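물은 왜 동그랗게 뭉칠까?

안녕, 친구들! 나는 비 오는 날을 정말 좋아해. 창문에 맺힌 물방울을 들여다보고 있으면 시간 가는 줄 모르거든. 그런데 물방울은 왜 네모도 세모도 아니고 동글동글할까?

물은 아주아주 작은 알갱이로 되어 있어. 이걸 '분자'라고 불러. 물 분자들은 서로 끌어당기는 걸 엄청 좋아해. 물속에 있는 분자는 위, 아래, 옆에서 골고루 당겨지는데, 맨 바깥에 있는 분자는 바깥쪽에서 당겨 줄 친구가 거의 없어. 그래서 안쪽으로 더 세게 끌려가지. 이렇게 물의 겉면이 줄어들려고 하는 힘을 '표면장력'이라고 해. 겉면을 가장 작게 만드는 모양이 바로 공 모양이야!

소금쟁이가 물 위에 서 있는 것도 표면장력 덕분이야. 다리에 난 가느다란 털이 물을 밀어내고, 물의 겉면은 트램펄린처럼 살짝 눌리면서 소금쟁이를 받쳐 줘.

집에서도 해 볼 수 있어. 10원짜리 동전을 접시에 놓고 스포이트로 물을 한 방울씩 떨어뜨려 봐. 나는 20방울쯤에서 넘칠 줄 알았는데 30방울까지 올라갔어! 동전 위에 볼록한 물 언덕이 생기더라. 이번에는 주방 세제를 딱 한 방울 섞은 물로 다시 해 봐. 세제가 표면장력을 약하게 만들어서 훨씬 빨리 무너질 거야. 실험이 끝나면 손 씻는 것도 잊지 말고! 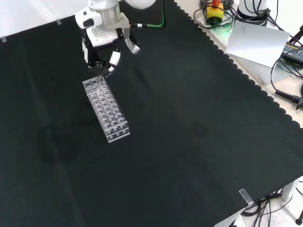 물은 물끼리만 친한 게 아니라 유리하고도 친해. 그래서 가느다란 유리관을 물에 담그면 물이 관 벽을 타고 슬금슬금 올라가. 이걸 '모세관 현상'이라고 하는데, 관이 가늘수록 더 높이 올라간단다. 시험관꽂이에 세로로 꽂힌 투명하고 길쭉한 관 같은 데 물을 담으면 가장자리가 살짝 올라간 모양을 볼 수 있어. 유리로 된 관이라면 더 잘 보이지. 눈금을 읽을 때는 눈높이를 맞추고 오목하게 들어간 가운데를 읽어야 해. 나는 어릴 때 가장자리를 읽어서 자꾸 틀렸어, 히히.

휴지 끝을 물에 대면 물이 쭉쭉 올라오는 것도 같은 원리야. 흰 꽃을 색소 물에 꽂아 두면 꽃잎까지 물드는데, 여기에도 이 힘이 한몫해. 꽃은 하룻밤쯤 기다려야 하니까 자기 전에 꽂아 두는 게 좋아. 나는 파란색이 제일 예쁘더라!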